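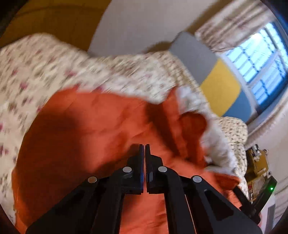 Gripper week, day 5. Finally pitting the Gredby fingers against the Iltden ones on the thing everybody hates: bedding.

Setup for anyone new here: hand-held gripper, wide-angle camera looking down over the fingers, me shuffling around a bed like I lost an earring. 20 grabs per fabric, then swap fingers and do it all over again.

The mismatched pair is my favorite so far. One flat finger, one with a ridged inner face. The flat side slides under a fold and the ridges hang on to it. Two ridged fingers chewed up a pillowcase (sorry, pillowcase).

Fleece lining is a whole other animal though. I keep pinching fluff and thinking I've got the blanket — then I lift and nope, just fluff.

Camera notes: love how much of the room I get, hate what it does to the corners. Motion blur is worse than I'd like too. Dropping the exposure tonight and trying again after 8.

Zdzisław Baran asked about the log size. 3,555 clips since October, and about 400 of them are me missing the fabric completely. Keeping those!

Next up is the Skurnia controller with the softer spring. If you've run one on thick blankets, tell me what closing force you settled on — mine came with no manual at all.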